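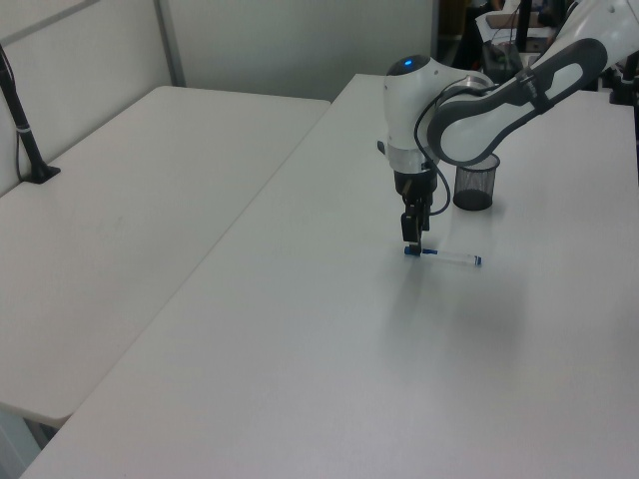
Feutre à capuchon bleu et pot à crayons, sur la table blanche.

Notes pour la causerie – voyager lentement en Roumanie, de gîte en gîte

Bonsoir tout le monde, merci d'être là un lundi soir en plein été, le 23/07/2018 en plus, avec cette chaleur ! (Laisser les gens s'asseoir. Vérifier que le micro marche avant de dire bonsoir, pas après comme à la dernière causerie.)

Je commence par la carte. Je demande qui est déjà allé en Roumanie, puis qui est déjà allé au nord de Cluj. Ne pas m'attarder sur Bucarest, on y reviendra si quelqu'un pose la question.

Donc, en juin, je suis partie 23 jours dans le Maramureș avec mon sac, un carnet et un vocabulaire de roumain très, très limité. L'idée de départ, c'était de marcher d'un village à l'autre et de dormir chez l'habitant. Je n'avais réservé que la première nuit, à la pension Pîrvu, tenue par Paula Grecu. Le reste, je l'ai trouvé au fur et à mesure, souvent grâce à Paula, qui téléphonait à une cousine, qui téléphonait à une voisine...

Raconter l'arrivée : le train de nuit, la correspondance ratée, le minibus plein à craquer, moi assise sur une caisse de concombres. Et puis la soupe. Une ciorbă aux haricots avec de l'estragon, à onze heures du soir, alors que je n'avais rien demandé. J'en ai mangé deux assiettes.

(Diapo du chemin creux.)

La marche, maintenant. Les étapes n'ont rien de sportif, je faisais en moyenne cinq heures par jour, pauses comprises, et il y en avait beaucoup, des pauses. Le balisage est bon sur les crêtes et fantaisiste dans les vallées. Je me suis perdue le quatrième jour au-dessus de Ploda, un hameau minuscule, et c'est Radu Barbu qui m'a ramenée sur sa charrette de foin. On a parlé une heure, lui en roumain, moi en français avec des bouts d'italien. Je crois qu'on a parlé de ses ruches. Il est possible qu'on ait parlé de son beau-frère.

Les chiens : on me pose toujours la question, autant y répondre tout de suite. Oui, il y a des chiens de berger, oui, ils impressionnent. Contourner le troupeau de loin, marcher calmement, ne pas courir. Attendre le berger. Je n'ai eu qu'une vraie frayeur et elle a duré une minute – une longue minute, d'accord.

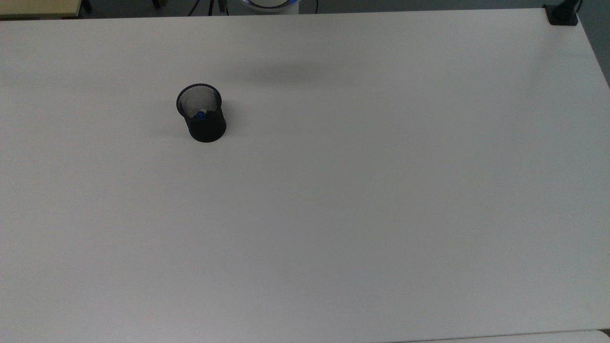
Ensuite je passe à l'argent, parce que je sais que la moitié de la salle attend ça. Une nuit en demi-pension me coûtait environ 50 euros au plus cher, souvent bien moins. Emporter des lei en petites coupures, les distributeurs se font rares dès qu'on quitte la route principale. J'ai mal calculé mon coup une fois et j'ai dû faire un aller-retour en bus rien que pour retirer de l'argent.

Les rencontres de route. Zuzana Šimko, venue de Slovaquie à vélo, qui a marché trois jours avec moi parce que sa roue arrière était chez le réparateur. On s'écrit encore. Et Thilini Kanagaratnam, qui dessinait les églises en bois, une par jour, assise dans l'herbe, même sous la pluie. Elle m'a prêté un crayon et m'a forcée à essayer. Mon clocher penche, je vous le montrerai à la pause si vous êtes gentils.

(Diapos des églises, les faire défiler sans trop parler. Laisser du silence.)

Petit mot sur les églises quand même : beaucoup sont fermées en semaine. Il faut demander la clé dans la maison d'en face, et si personne ne répond, dans celle d'après. Bianca Ursu m'a ouvert la sienne avec de la farine jusqu'aux coudes et elle est restée pour me montrer les peintures, alors que son pain levait. Prévoir un foulard et quelques pièces pour le tronc.

Le matériel, vite fait. Mes chaussures avaient déjà deux étés, je n'ai pas eu une ampoule. Mon petit réchaud Pako n'a servi qu'une seule fois, je le laisserais à la maison. Le poncho par contre, tous les deux jours ! Les orages arrivent vers quinze heures, donc partir tôt, et si on entend gronder sur la crête, on redescend.

Pour ceux qui veulent préparer leur itinéraire, j'ai mis mes étapes et les numéros des gîtes sur le site de l'association Wamotine, page des carnets de route. Écrivez-moi si un numéro ne répond plus, je corrigerai.

(S'il reste du temps : la noce à laquelle j'ai été invitée par erreur. Sinon, la garder pour le verre.)

Questions. Penser à répéter la question au micro pour le fond de la salle. Rendre la clé du placard à l'accueil.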